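Drellgate Sessions: Progress Report
Prepared by Jintana Bunnag
20 Jul 2025

Work so far

We have recorded 14 of the planned interviews for the Drellgate archive, and I could not be happier with what people have given us. The project set out to collect long, unhurried conversations with musicians who played heavy music in small towns and never had a label behind them. I expected polite anecdotes. What we got was hours of talk about tuning down on cheap strings, sleeping in vans, learning drum parts off worn cassettes, and the odd business of screaming in a language your parents don't speak.

The two sessions with Chuensuk took up most of last month. The band agreed to sit down together for the first one, and then the bass player asked to come back alone, because she felt she had let the others do the talking. Her second interview is the best thing in the archive. She spends a long stretch on how she writes bass lines around the singer's breathing, and plays them as she goes — we kept all of it in, wrong notes included.

Uroleo were harder to pin down. Their members live in different countries now and trade song ideas by phone, so we interviewed them remotely, one at a time, and asked everyone the same opening question about their first rehearsal. The answers don't match at all! We plan to cut these into a single episode and let the contradictions stand.

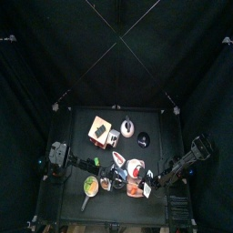
Transcription is moving well. We have full transcripts for 6 of the interviews, checked against the audio, with band names and song titles corrected by the people who were interviewed. The rest have rough drafts. Slang and the names of long-closed venues slow us down more than accents do, and I have started a shared word list so we stop looking up the same club over and over.

What changed from the plan

We dropped the idea of short video clips built around quick questions. We tried it with Nemex and the guitarist gave us lovely one-line answers, then talked freely for 50 minutes once we put the question cards away. That conversation covers the band's split, the demo they lost, and why he still practices every morning. From then on we have gone long with everyone.

Sound has been mixed. The early Nemex audio has a hum under it that we can reduce but not remove. It is perfectly listenable, and I would rather publish it than ask him to repeat himself.

Money

Spending is in line with the budget, apart from travel, where we are under thanks to the remote Uroleo calls. I would like your approval to move the unspent travel money into transcription. A revised budget sheet is attached.

Next steps

Finish the remaining transcripts, get signed releases back from Chuensuk, and put the first episodes online by December. Several people we interviewed have offered flyers and rehearsal tapes, and I would love to talk with you about how we might store and copy them properly.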